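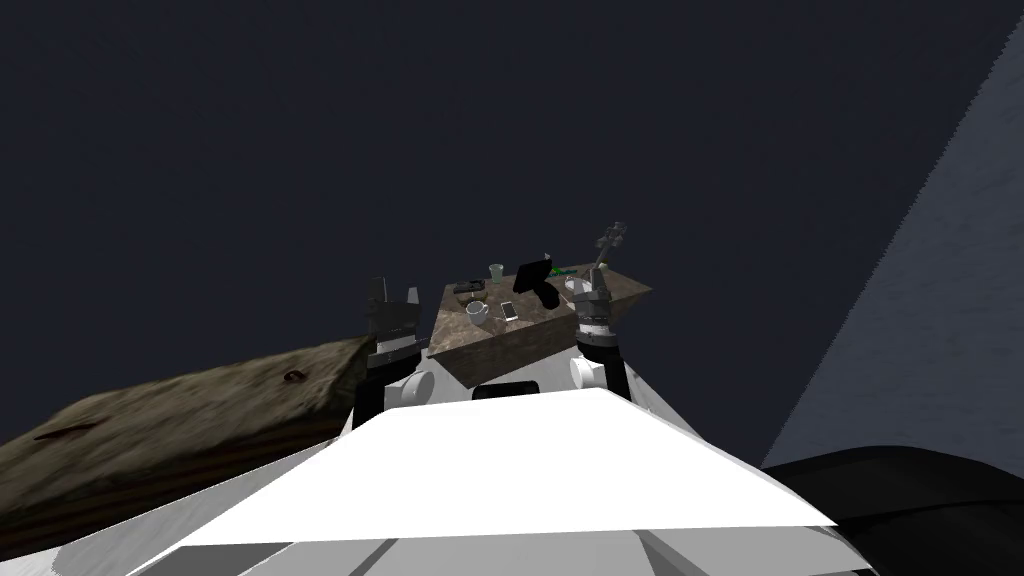 My sister-in-law asked over dinner why I'd spend a whole winter teaching a computer to clear a table when any kid can do it for a dollar. She has a point, and I still don't have a great comeback. But I got hooked, so here we are!

Print this page | E-mail this page

# Grudura table-clearing set

Last updated 2021-03-04

This is the data card for Grudura, a little collection of simulated tidying runs I put together at home in Sullbridge. Two arms, one table, and the kind of stuff people leave lying on it - a mug, a phone, a glass. I wanted to know if a machine can do this chore yet. Short version: kind of, on a good day, if you aren't in a hurry.

## What's in it

There are 32 layouts, and I drove the arms through each one 9 times. Every run has the joint positions, the gripper openings, the view from the robot's body and a plain text note from me (some of the notes are grumpy, sorry). The whole thing lives in one folder per layout.

## How the chores went

Mugs are my favorite. Once the policy finds the handle it does pretty well, and a mug lying down isn't much worse than one standing up. Phones are awful. They're flat, the fingers skate right over them, and I've watched it try the same pinch eight times in a row. Clear glasses are somewhere in between - it grabs them fine but often lets go too high, and in a real kitchen I'd be sweeping.

I cut every run off at 30 seconds. If you want slow and careful, change `max_time` in the config.

## Known problems

- Friction on the tabletop is too high. I'll fix it in June, I hope.
- The left gripper closes a hair later than the right one.
- Layout 8 has a bad reset, so skip it.

## Using it

Go ahead, for anything you like. Please don't tell people it shows a robot can run your house!

Search this site Enter keywords Go

Related items
Pleseo: folding towels, second try
Vasiliauskas gripper settings
Grudura change log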